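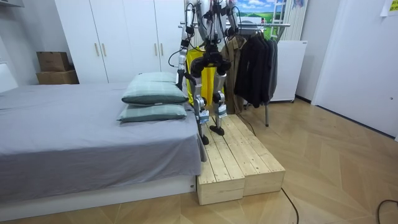
December, 4.10 pm, back bedroom

Right, the steps. I've put off writing these up because I kept thinking I'd change them again, and I probably will, but Tegwen wants the build notes in the book before she cuts the next lot, so here goes.

We went with two separate boxes side by side instead of one long platform. I was dead against this in the beginning (twice the end panels, twice the fiddling about) but I've come round completely. One person can shift a single box without swearing, and you can park the second one wherever the bedroom has room for it. In here that means running out to the right from the foot of the bed, with the nearer box hard up against it.

Timber is the plain pine from Kadel, left raw for now. It's pretty stuff, a few dark knots in the end faces, and I like it so much pale that I'm dragging my feet on the finish. Tegwen votes for a clear matt oil. I vote for waiting until somebody spills a cup of tea on it.

Slats: gaps between the planks are deliberate, please don't anybody close them up! They save timber, they let you get your fingers in to lift the thing, and dust falls through where you can sweep it up later. I did round over the top edges on the slats after I snagged a sock on the first go. Eighty grit by hand, then 120, and that was plenty.

Finished length on each box is 770. I'd written 775 on the sketch and then trimmed both after squaring up the ends, so ignore the sketch. Height is 195, and that one I want to keep. We tried a taller mock-up out of offcuts and it felt like climbing onto a stage.

Screws: 6 per end panel, pilot holes for every one of them. I got cocky and skipped a pilot near a knot and split the board straight down the grain, so that's one plank for the kindling box. Galik were out of the countersunk ones I like, hence the mix of heads underneath.

The floor worries me more than the boxes do. It's that lovely light herringbone and a raw pine edge with a bit of grit under it would mark it in no time. Felt pads slide too easily. Cork is next, glued, not the peel-and-stick kind. I've got 20 cork discs on order from Nusora and will cut them down if they're too fat.

Bedding, for whoever does the room after me: the grey fitted sheet is the right one for this mattress, so leave it on. It comes well down the side and sits smooth if you do the far corners first. The sage green pillow covers with the darker piping are staying too, I think they look terrific next to the pine. Stack them wherever you like while you're working, just keep them off the floor while there's sawdust about.

Still to do: cork feet, one more pass with the sandpaper on the end faces, and find out whether Assunção has any more boards from the same batch. If they do I'd like a spare pair cut before the holidays. Tegwen has the good square, and I'd like it back.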